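Humidity readings in the spare bedroom, part 2

Posted 7/23/14

The first part of this covered the sensor itself and why I stopped trusting the number on the display. This part is about placement, which has a larger effect than I expected when I started logging in January.

The house is in Drukodthorpe, on the low side of the road, and the spare bedroom has two outside walls. The hygrometer is a Pendik, the basic model with no outdoor probe. I ran a salt test on it before doing anything else. Table salt and a little water in a bottle cap, sealed in a freezer bag with the meter overnight, should settle at 75 percent. Mine settled at 77, so I subtract 2 from everything. The corrected figures are the ones I use below.

Relative humidity depends on temperature. The same air will read higher next to a cold wall and lower next to a heater, with no change in the amount of water in it. If you move the meter across the room and the reading jumps, check the temperature at both spots before concluding anything about moisture. I convert to dew point for this reason. Dew point stays nearly constant across a closed room, and when it doesn't, there is a source of moisture or a leak.

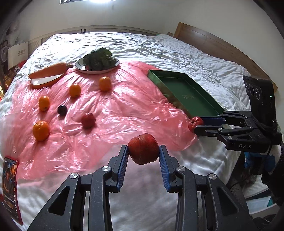 The positions I tried were the windowsill, the top of the wardrobe, the nightstand, and the floor behind the headboard. The windowsill was useless. It gets direct sun in the morning and radiates to cold glass at night, so the meter was mostly measuring the window. The top of the wardrobe was steady but warm. The nightstand gave the best agreement with the hallway once both were converted to dew point, and that is where the meter lives now.

Behind the headboard was the interesting one. The reading there was 7 points above the nightstand through the winter, and almost all of that was temperature. The wall is cold and the bed blocks air movement against it. Pulling the bed away from the wall by the width of a hand brought most of the difference down within a day. I have left it there. The baseboard had a faint gray line that I cleaned off, and it has not come back so far.

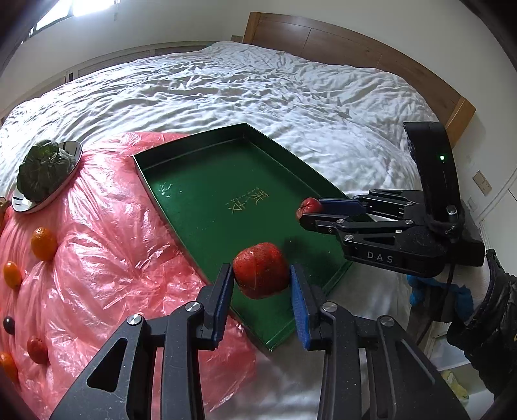
I also tested the dehumidifier, a secondhand Sandhu with a compressor. It has its own humidistat, which sits just inside the intake and reads low while the fan is running. Setting it to 50 gets me 55 at the nightstand. I don't consider this a fault, but it means the dial should be treated as a set of arbitrary marks. Mine runs on a plug timer for 20 minutes out of each hour and I ignore the dial.

Summer numbers are less useful. With the windows open the room just follows the outdoor dew point, a little behind. The station at Cladville publishes hourly values and my log tracks them closely enough that I have stopped writing mine down until the heat comes on again.

Part 3 will be the crawl space, once I have a second meter that passes the salt test. The first one I ordered read 2 points off out of the bag and then drifted, so it went back.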